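Print this page | E-mail this page

Gadeo Household Tips
Kitchen table rules for gripper work

12/08/2019

Quick page this week, written between two sessions and a school run. Several of you doing gripper work at home have asked for the house rules in one place. So. These are ours, the ones we use in Tundudgate, mostly learned by getting it wrong. They cover small cutlery and chopstick jobs on an ordinary kitchen table. Knives and glass are further down. Anything with heat in it – different page, please don't do it off this one.

Before you start

Wipe the table, then dry it. Properly dry, with a second cloth. If you use a tablecloth pull it flat and tuck or clip the far corners under. An oilcloth or a plain woven one is best. Patterned is fine, we've never had a rule against patterns whatever you may have read.

Clear the table itself. The worktop behind can stay as it is on a normal day: kettle, bottles, veg, whatever lives there. A kitchen that's been tidied to death is no use to anyone who wants the arm to cope with real ones later. But hob off, kettle off, rice cooker off at the wall. Check, don't remember.

Put away post, prescriptions, bank letters, school letters, the calendar with everyone's appointments on. Family photos too. Fridge door counts. If you wouldn't want a stranger reading it, drawer.

Chairs. Push in the ones you don't need. You'll be leaning over with both hands full and you won't see a chair leg.

One holder for the chopsticks and one only. Something with a wide, heavy base. Tall narrow jars go over the minute a finger catches the rim, and then you've got eleven chopsticks on the floor and a session to bin. If yours is light, a damp cloth under it while you practise, then take the cloth away.

Sort the chopsticks before, by hand. Throw out split or bent ones, and anything with a loose band or flaking paint. Mixed colours are useful. Mixed lengths too, as long as you write down that they're mixed.

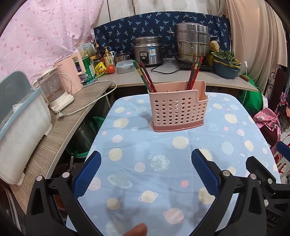 Do the chopsticks have to be washed again after a session, even if no one has eaten with them?
They should be, every time, in hot soapy water and dried before they go back with the ones you eat from. Finger pads pick up whatever was on the last table. Better still, keep a separate set for the work and mark the bag.

Pads

Wipe pads before and after with a barely damp cloth. No oil, no furniture spray, no washing up liquid straight on the rubber, it leaves a film and everything slides. Look for bits of rice and crumbs down in the texture, an old soft toothbrush gets them out. A pad that's coming up at a corner gets replaced that day. Don't glue it. People do glue it.

Check the screws on the linkages while you're there. Finger tight is no good, use the right driver, and don't over-tighten or the fingers stick half open. I do ours every 200 grasps. That's a number we picked, pick your own, but pick one and stick it on the cupboard door.

Hands and sleeves

Sleeves up. Rings off if they knock the handle. Long hair tied back. No bracelets at all – they rattle and they catch on the linkages.

Keep your own fingertips behind the moving parts. It's easy to creep forward when you're concentrating, everyone does it, and a pinch from the linkage is a nasty little thing. If your hand has crept, stop, put the gripper down, start that one again.

Laying out

Lay pieces lengthwise, thick end towards you, with a finger's width between. More than that if you're new. For the first week, no pieces touching and no piece lying across another. Crossed and tangled comes later and has its own sheet.

Add a spoon. A round-bowled spoon among straight sticks is a good honest test, it rocks when you come at it wrong. Bowl up or bowl down, either will do, but vary it between runs and note which.

Lay out by hand, hands away, THEN pick up the grippers. Never nudge a piece straight with one gripper while the other is closing on its neighbour. If it has rolled, it has rolled. Work with where it is, or stop and reset the lot.

Holder goes at the far end of the table, in easy reach of a straight arm. Not off to one side behind your elbow. If you're returning pieces to it, have a look at where the openings are before you begin, so you're not hunting about mid run.
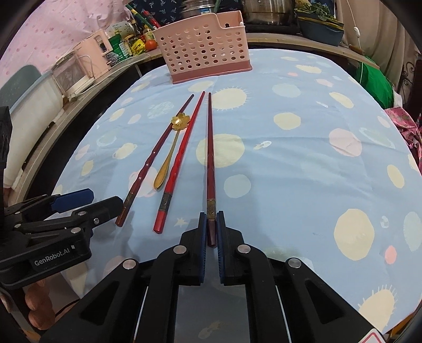 Come down slowly with the fingers open wider than you think. Stop just above the cloth. Square handled ones, line the fingers up with the flat sides. Round or twisted ones will turn in the pads, so take them nearer the middle and lift a touch slower. Close, wait a breath, lift. The wait matters more then the lift does.

Don't drag. If the cloth is moving with you, you're too low. Let go, smooth it, go again.

One gripper working, the other parked well clear. For two-handed jobs say out loud which hand goes first, it sounds daft and it stops the clatter in the middle.

Drops. Anything on the floor stays on the floor until the run is finished. No grabbing. Then wash it before it goes back on the table. A dropped piece is a fair result, write it down as a drop. Don't quietly redo it and call it clean, that's the worst habit in this whole business and very hard to spot afterwards.

Time

Eight runs, then a break. Hands get tired before you notice, and tired runs look sloppy. Stand up, drink something (away from the table), shake your wrists out. Our longest allowed session is 49 minutes. Yes, an odd number. It was fifty and somebody's oven timer kept going off in the last minute, so it stayed.

Stop early if your wrist aches. Stop if the light changes a lot, or put the lamp on and start a fresh run instead of carrying on through it.

Other people in the house

Tell them before you start. Door shut or a note on it. Ask anyone who might walk through whether they mind, and if they mind, wait. Children under the table age – you know what I mean – out of the room completely. Pets out as well, cats especially love the moment when a chopstick moves.

No one else's voice or face goes anywhere without their say so. If someone wanders in, stop, mark it, carry on when they've gone. The Flovesach sheet has a box for this. Tick the box.

Leads

Any lead that crosses from the worktop to the table has to go. Leads lying along the back of the worktop, fine, but nothing hanging over the front edge where a sleeve can hook it. Batteries charged the night before so you're not trailing a charger over the cloth. Never charge next to the sink.

Knives, glass and hot things

Sharp knives: no. Blunt table knives are all right once you can do 11 spoons running with no drops.

Your good Sabatier stays in the block, and the block goes to the other side of the kitchen.

Glass: only thick tumblers, only over a folded towel, shoes on. Thin wine glasses no.

Hot things: not at a table, not on your own, not from this page.

Afterwards

Put the grippers down with the fingers open. Closed for weeks on end and the pads take a dent.

Wipe pads, count nothing, just look – anything missing from the table? Screws especially. A tiny silver screw in the salad is how we came by this rule.

Grippers go in their box on a shelf, never in with the utensils. Cloth in the wash if food's been on it. Table wiped again before anyone eats.

Write up the same day. Date, who, which set, how many drops, anything odd. Three lines will do. If you leave it to the weekend you'll make it up, I know I would.

If two people share one kitchen, agree the layout between you and draw it on paper. A rough drawing is plenty. Stick it inside the cupboard. When one of you changes somthing, change the drawing as well.

Few odds and ends from your letters

Wobbly table: fold of card under the short leg, then press each corner. Check again halfway.

Cloth keeps creeping: a bit of non-slip drawer liner underneath. Cut it smaller than the top so it doesn't show or catch.

Shiny lacquered sticks slipping: clean pads first, it's nearly always the pads. Then try closing a little further back from the tip. Don't roughen the sticks with sandpaper, you'll only have grippy sticks and learn nothing for the next table.

Spoons with fancy ends: pick them up by the plain part of the handle until you're confident. Then do the fancy end on purpose, and log it seperately.

Lefties: swap everything over, mirror the drawing, all the rules stand.

The rules get looked at again in November. Send corrections before then, short ones please, and say which heading you mean.

Print this page | E-mail this page

Related tips
Getting crumbs out of textured rubber
Tablecloths that lie flat without clips
Crossed and tangled: laying out for the second month
Which drawer liner, and how to cut it
Storing grippers in a damp kitchen
Sharing a small kitchen without rows

Contact Gadeo, Tundudgate | Copyright Gadeo, all rights reserved | Back to top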